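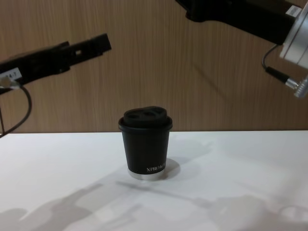

Theresia Thaler objected to our first draft on the grounds that people asked to keep a diary of their takeaway drinks will soon start drinking differently, and that any saving found this way belongs to the diary. We think she is largely right. The claim under test is the one made for the Rukbridge deposit scheme: that a small charge on each cup, paid back on return, changes what office workers do. The published support for it comes from sales figures at 3 cafés, all of which had chosen to join.

Our own diaries came from 70 staff at two firms, Fehr and Mimamik. Fehr staff paid the deposit from September; Mimamik staff did not. Entries were made at the end of the working day, when memory for a mid-morning coffee is already poor.

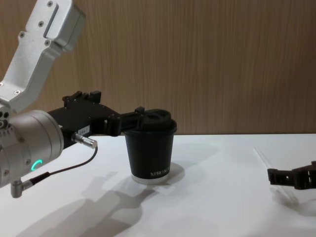 4.2 What counts as reuse

Earlier reports treat a returned cup as a reused cup. We could find no record at Rukbridge of how many returned cups went out again, and Emmett Rosenthal's account of the Porkport trial has the same gap. A cup that is handed back, washed and left in a store room has saved nothing. We therefore counted a drink as reuse only where the diary said the person had brought a cup from home or been served in a deposit cup,

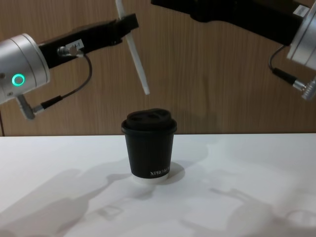

and even this is generous, as it takes the writer's word for which kind of cup it was. Several Fehr entries changed their wording after the second week in a way that looks copied from the instructions.

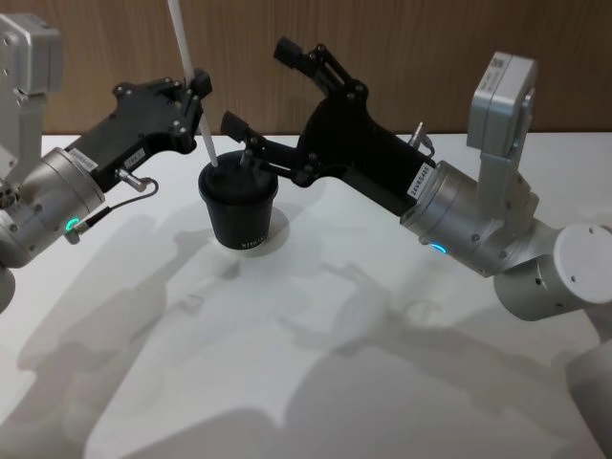
Figure 3. Lidded drinks and drinks with a straw were entered under separate codes. The split matters more than we expected when we drew up the form. Deposit cups were offered for hot drinks only, so a cold drink gave the buyer no choice to make, yet the scheme's own totals include both. A black cup with a white straw standing in it, as in the figure, would be a single cup in those totals, and the straw would appear nowhere. With cold drinks taken out, the gap between Fehr and Mimamik narrows, and we would not rest a policy on what remains.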